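The Second Life of the Metal Bin
Home and Workshop

Open storage has returned to the workroom. At the Ginomley craft center, where children's building sets are sorted, repaired and lent out to families, the printed cardboard boxes that once filled the shelves have given way to plain metal bins without lids. The center holds 200 sets, and staff report that the change has shortened the work of checking them in.

The reasoning is practical. A cardboard box splits at the corners after a season of lending, and a lid is the first part to be lost. Metal bins can be wiped clean, carried by the rim and placed side by side on a bench. They also show their age. Paint wears off, floors become cloudy with fine scratches, and the walls take on scuffs wherever blocks are tipped in or scooped out. The center regards such marks as ordinary wear and replaces a bin only when an edge becomes sharp.

Color has proved the simplest guide to sorting. Long blocks in reddish brown and dark green are easy to tell apart against a gray floor, even when they have landed at every angle. Pale or natural blocks are harder to pick out, and the center now keeps these in bins lined with dark felt.

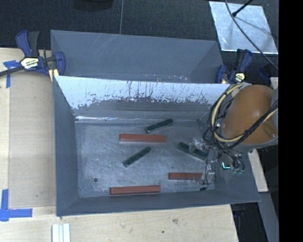 Setting Up a Sorting Bench

Two bins are sufficient for most households. One receives the mixed blocks and the other stays empty until sorting begins. They should stand close together on a level surface, with the fuller bin nearer to the person working.

Blocks should be spread in a single layer before any are moved. Damaged pieces are set aside first, then each color is transferred in turn. The Todley branch, which opened its own lending room in August, limits each bin to 100 blocks so that it can be lifted safely.

Bins may be stored on open shelving no higher than the shoulder. The lending room at Ginomley receives returned sets on Friday, and borrowers are asked to bring them back dry and unsorted.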